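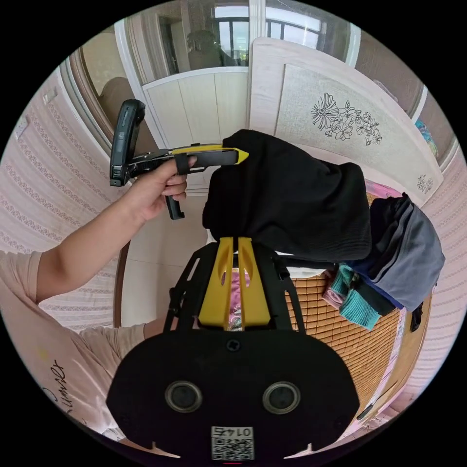

Just fold it on the bed and be done, Ulises Retamal wrote back when I posted last month that I was thinking of buying a folding table. A bed is a table with a mattress on it, he said, and then he went on for three more paragraphs.

Home Columns Recipes Letters Archive Subscribe

Columns / Around the House
September
By the Thursday columnist

I read all of it standing up in the kitchen, and I've been arguing with him in my head ever since. So let me do it out loud.

First, where I agree. The bed is the right height if you're sitting and sort of the right height if you're kneeling, and it's already in the room where most of the clothes are going. It's soft, so nothing slides off. You can dump the whole load in the middle and work your way around it. And there's a deadline built in, because at some point tonight you're going to want to lie down, and you can't do that on top of a stack of T-shirts. (You can, though. I've done it. I slept along one edge like a plank and woke up with a sock on my neck.)

That deadline is the part everybody who folds on the bed brings up, and I think it's oversold. What happens in my house is that the pile moves to the chair at eleven at night, and then in the morning it moves back to the bed, and by the weekend it has made that trip so many times I should be charging it fare. Nothing gets put away. It gets relocated.

The other thing is knits. Ulises, if you're reading, I don't think you own any. A T-shirt you can fold on a bed, on a couch, on your own chest while watching TV. But take something black and stretchy with a bit of ribbing on it, straight out of the dryer, all bunched up, and try to find the shoulders. On a hard surface I can spread it out and see what I've got. On a comforter it sinks in and I end up picking it up by one corner, then another corner, then holding the thing in the air and shaking it, and half the time what I took for the neck is a sleeve. Black is the worst color for this! You can't see a seam to save your life unless you're right by the window.

My grandmother had a system for this back in Fuentealba, where she ran a boarding house and did the sheets for the whole place. She folded on the dining table with the leaves out, darks first while her eyes were fresh, and she didn't stack anything higher than her hand was long. I thought that last rule was silly until I started paying attention to my own piles. Once a pile gets tall you can't pull the teal one out of the bottom without the gray one on top coming along for the ride, and now you've got two things to fold again. Short piles, more of them. I'm a convert.

So did I buy the table? I looked. The one I liked was the Kustance, the kind with legs that lock and a top that wipes down, and it was 400 bucks before shipping. For a table I'd use for an hour and then have to fold up itself, which felt like adding one more item to the laundry. There's a cheaper one called the Rudenia but it wobbles – I leaned on the floor model at the Stornumgate store and it leaned right back.

What I did in the end was put an old door panel from the garage across the foot of the bed. It's ugly. It's flat, it's hard, and the clothes stay where I leave them. I fold the bunchy stuff on the board and let the easy stuff pile up on the mattress beside it, which means Ulises gets about half of what he wanted. When I'm done the board goes behind the bedroom door and the piles go in the drawers, most nights.

He'll tell me it's still a bed. Fine. I did ask him how he handles sweaters and he said he hangs them, on hangers, which gives you those little points on the shoulders like you're about to sprout wings. I have feelings about that too, and I'm saving them for next time, along with the letter from the reader who irons her pajamas.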